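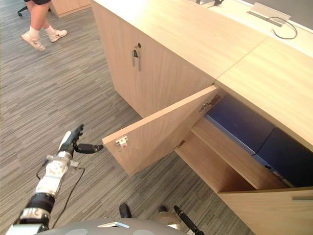 Damgaard wrote overnight that a door is open space until someone measures it, and asked that the draft say so in plain terms. The comment reached me in July with the second round of replies, and I have spent most of today on the section it concerns.

The draft in force at Plulus treats cabinet doors as fixtures. A fixture is mapped once, given a margin, and left alone. Under that wording an arm may work beside a door for a full session without its position being checked again. I recorded my agreement with the comment at 10 in the morning and began the revision.

The new text for section 4 reads as follows. Any hinged or sliding part within reach of the arm shall be treated as movable for the whole of the session. The operator shall confirm its position before each approach. Clearance between the fingers and the leading edge shall be entered in the log. Cables that hang from the wrist shall be included when clearance is judged.

Trarel objected to the last sentence during the afternoon call. Their position is that slack cable belongs in the equipment checklist and should not be repeated. I have kept it in both places for the present and marked the duplication in the margin.
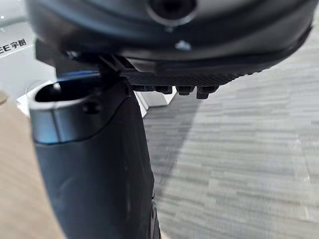 The walkway rule took longer. The office at Griltedance remains in normal use during working hours, and staff cross the carpet at all times of day. The present rule asks for a marked boundary of 1000 millimeters on every side of the machine. The revised rule keeps that distance and adds that the arm shall hold its position when a person enters it. Whether the base must hold as well is unresolved. I have asked both sites for a written view.

Roughly 70 comments remain open, many of them on spelling and numbering. The finger inspection clause has not been touched. It calls for a check of screws and finger surfaces at the start of each shift, and does not say who signs for it. I propose the outgoing operator. The draft goes back to Damgaard tomorrow with section 4 complete and the walkway rule left in brackets.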